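Our rules for handing things to the robot take up three pages, and two of those are about tape.

I should explain the tape. When I started at Clamuvier, the house standard for covering a hand or a wrist was "as needed." What was needed varied by who was holding the roll. So the new draft says what you may wrap, with what, and who has to look at it before the power goes on. Fingers stay bare. Joints stay bare. If a wrap has come loose at the end, it gets trimmed or it gets replaced, and "it was fine yesterday" has been struck from the list of accepted reasons. (It was on the list. I have the old copy.)

The handover page is shorter. Flat, light objects first. The person faces the robot, holds the far edge, and lets go only when the lead calls it. Nothing hanging from the neck inside arm's reach – this is rule 7, and it's the one everybody reads aloud in a funny voice and then forgets. I've put it in bold. I expect bold to achieve roughly what italics did.

Ralby, our other site, has a 31-page version of all this, and I'm told it's excellent. I got as far as the definitions.

Comments on the draft are open through October. Please don't send me the one about the font again.

Card handover, then arm and tape up close.

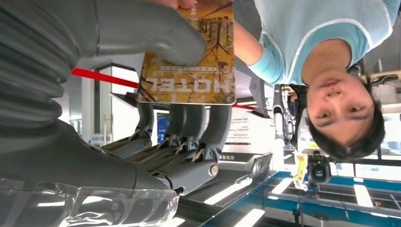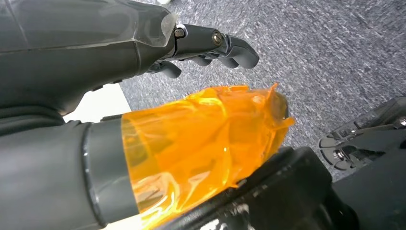 Posted by the author of the Clamuvier handling rules, test floor lead and keeper of the tape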